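Cada coisa na sua caixa: arrumar a bancada de uma oficina pequena

Texto de Carine Utness
13 de setembro de 2025

Quem trabalha em casa com materiais diferentes conhece o problema. A mesa começa o dia vazia e termina com fios, embalagens, bobinas e peças que pertencem a outro projeto. Na oficina Geva, que produz adereços para montras e pequenos teatros, a solução adotada em fevereiro foi simples: caixas de plástico de cores diferentes, uma por família de objetos, e uma regra de uso que cabe numa linha. O que não tem caixa não fica na mesa.

A regra parece rígida, mas resolve a maior parte das discussões. Antes, os adereços de cozinha andavam misturados com o material elétrico, e perdia-se meia manhã à procura de uma cenoura de imitação que alguém tinha pousado junto das extensões. Os legumes artificiais são dos objetos mais pedidos pelos clientes, sobretudo para bancas de mercado em cena, e passaram a ter um cesto verde só para eles.

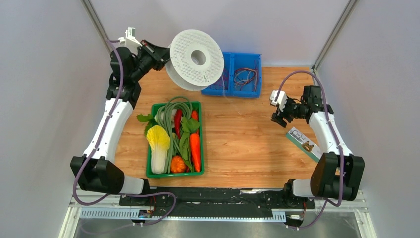 O cesto deve ser baixo e aberto. Os legumes de imitação amolgam-se quando ficam empilhados em caixas fundas, e as folhas são as primeiras a ganhar vincos. As peças compridas, como as cenouras e a couve chinesa, vão deitadas. As pequenas ocupam os espaços que sobram. As hastes verdes ficam por cima, enroladas sem apertar, e as folhas soltas entram no fim. Uma malagueta ou uma abóbora pequena encaixam em quase todo o lado.

Os fios são outro assunto. A oficina usa para eles uma caixa azul, e é aqui que a arrumação falha mais vezes. Um fio guardado à pressa enrola-se nos outros, e ao fim de poucas semanas há um novelo que só se desfaz com paciência. Quem tiver tempo deve prender cada fio com uma tira de velcro antes de o guardar. Quem não tiver pode pelo menos separar os fios por comprimento - os curtos numa caixa, os longos noutra - e deixar a divisão por cor para depois.

Vale a pena marcar um dia por mês para esvaziar a caixa por completo. Na última vez, a Geva encontrou 40 fios que já não serviam a nenhum aparelho da casa. Foram para a reciclagem e a caixa voltou a fechar.
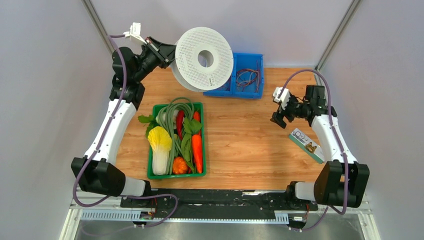 As bobinas vazias dividem opiniões. Ocupam muito espaço para o que pesam e quase toda a gente as guarda a pensar num uso futuro. Servem, de facto, para enrolar cordel, fita ou fio de luzes, e as que têm furos na face permitem prender a ponta sem fita-cola. O limite razoável depende da prateleira. Na oficina ficou decidido guardar sete e entregar as restantes a quem as queira. Convém separá-las por tamanho, encaixando as pequenas atrás das grandes.

Sobram as embalagens pequenas, que chegam à mesa e lá ficam durante dias. Devem ser abertas ou arrumadas logo à chegada, de preferência junto da porta. Uma bandeja de entrada ajuda, desde que seja despejada todas as tardes.

Quanto ao tampo, a madeira clara tem a vantagem de deixar ver depressa o que ficou esquecido. Um pano húmido chega para a limpeza diária. As nódoas de cola saem melhor com uma espátula de plástico do que com produtos fortes, que acabam por manchar o veio. 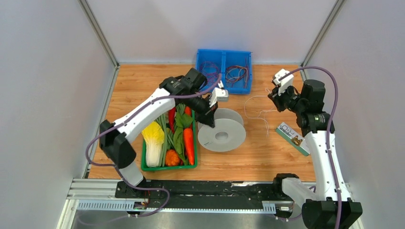 O tampo de madeira clara, com os legumes e a caixa azul.

A arrumação do fim do dia demora nove minutos quando cada caixa está no seu lugar. Começa-se pelo que é maior, passa-se aos legumes e deixam-se os fios para o fim. As caixas voltam à estante Valtonen do corredor, a verde na prateleira de baixo e a azul na do meio, com a de cima reservada às bobinas.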